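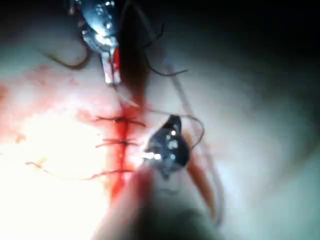 How long is too long in the ER waiting room?
Posted by Ifigeneia Lazaridis in Hultley Health & Family

Hi all, so in April my dad sliced his forearm on a gutter and we drove to the ER at Stuvard. We got there a little after 8 p.m. and he wasn't seen until almost 3 in the morning. That's 7 hours with a dish towel on his arm! People who came in way after us kept getting called first. Now we have a bill for $2,000, and I don't even know if we should have gone there at all. Is this normal? Would urgent care have stitched him up?

14 comments

Necati Tuncer
I worked the front desk at an ER for a while (different town). They don't go by who came first, they go by who's sickest, so a cut that has stopped bleeding sits behind every chest pain that walks in. Seven hours is still lousy. Plenty of urgent cares do stitches, but call first and ask if somebody is there who can do it tonight. And if he can't feel or move his fingers, or it won't stop bleeding, go to the ER anyway. On the bill, ask for the itemized version. Mine had a $163 charge for a splint I never got, and they took it off after one phone call. 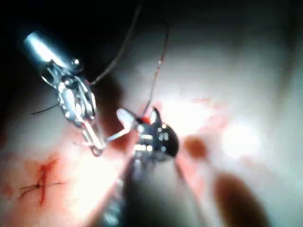 Needle driver and gripper with suture thread

Thodoris Zervas
Stuvard is always like that, go to Arkier. It's 34 miles but we were in and out before dinner.

Angeliki Christodoulou
Arkier was packed when we went, so I wouldn't count on it, Thodoris. Ifigeneia, did you ask about financial assistance? There's a form, and you can usually send it in even after the bill comes. Hope your dad's arm is better!

Share (7)
Contact us | Back to top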